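Living With a Slotted Metal Bench

Filed under: Shop, Cleaning, Regrets

A solid wood bench forgives you. You drop a washer on it and the washer stays there, possibly for years, under a coffee cup. A bench topped with grooved aluminum strips has other ideas. It's flat, it's tough, it can be clamped to just about anywhere, and every channel in it is a tiny gutter built to carry off the one part you need.

I've had mine long enough to have opinions. Most of them came from kneeling on the floor with a flashlight.

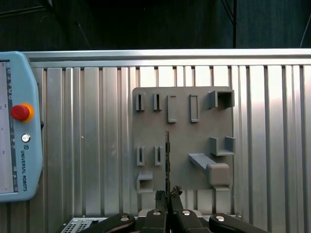 Ommont, Dec 25, 2024

The shop is warm, the house is full of relatives, and the bench needed cleaning. I make no further comment on the timing.

Start with the grooves. Don't wipe first. A rag pushes chips off the wide strips and into the slots, where they pack down and turn into a sort of gray felt. Vacuum along the grooves with the narrow nozzle, always in the same direction, then go back with an old toothbrush and vacuum again. Stretch a piece of nylon stocking over the nozzle if you would like to keep your screws. I learned this after feeding the vacuum a set screw that cost more than lunch.

The open ends of the slots are where everything collects. If your bench has a rail along the back, check under it before you declare anything lost. My best haul so far was 7 nuts, a drill bit and the cap of a pen I had accused a family member of stealing.

Foam weatherstrip pressed into the channels you don't use will stop most of the traffic. Cut it a hair wide so it grips. Leave the two or three slots you clamp into open, and leave them all open at the ends if coolant or water ever gets on the table.

For the wiping itself, warm water with a drop of dish soap does nearly everything. Skip oven cleaner and anything else strong and alkaline, which will dull aluminum and leave it blotchy. Steel wool is worse, as it sheds. Dry with a clean towel, going with the strips.

Now for glare. Bare metal under a ceiling light goes white in patches, and a small pale part sitting in one of those patches might as well be in another county. Move the lamp to the side and low. Or do your fiddly assembly on a dark rubber mat, which has the added benefit of not letting things roll. I bought mine from Fourie, the restaurant supply place, where it was sold as a bar mat for a third of the price.

Keep cables off the top. Run them down the back or up and over, with enough slack that nobody plucks them like a harp, and tie them with hook-and-loop straps you can undo. Zip ties are for people who never change their minds. And if you have anything on the bench with a stop button, that button gets a clear patch of table all its own. It isn't a coat hook. I don't care how good the coat is.
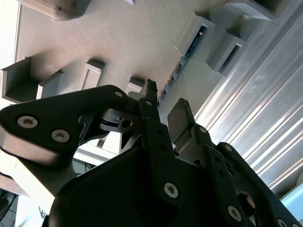 Screws deserve a few words too. Socket-head screws are lovely until you round one out, and you will round one out with the cheap key that came free with a bookshelf. Throw that key away today. Buy one decent set, in both inch and metric, and keep the two sets at opposite ends of the shop, because a nearly right key fits beautifully right up until it doesn't.

Before you turn one, dig the crud out of the socket with a pick. Push the key all the way in, then turn. If it won't budge, a little penetrating oil and a night's rest will do more than a longer handle. When screws come out of something with several sizes in it, poke them through a piece of cardboard in the same pattern they came out of the thing. It looks like a school project and it has saved me whole weekends.

I used to sort loose hardware. There were some 2,000 pieces in coffee cans, and in September I spent three evenings putting them into little drawers by length. I now use perhaps 200 of them. The rest are beautifully organized and of no use to anyone. Sort by thread size, toss the bent ones, and call it done.
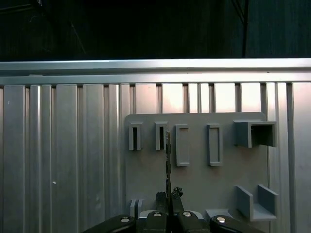

Upright storage is the other half of a clear bench. Anything thin and long should stand in a slot or a holder at the back, at a height where you can pinch it without knocking over its neighbors. Leave two fingers' width between slots. Mine were closer at first, and every strip I pulled out brought a friend.

Fasten a holder board at its top and bottom both. One held only at the top will swing out a little each time you tug, and the screws will work loose. Light gray or white plastic shows dirt sooner, and you'll wipe it more often, so count that for or against according to your nature. Dark parts do show up better against it.

Label under the holder, never above, where your hand will cover it. Masking tape is fine. It peels off after a year, by which time you've moved everything anyway.

Next up in Shop: getting sawdust out of a radio.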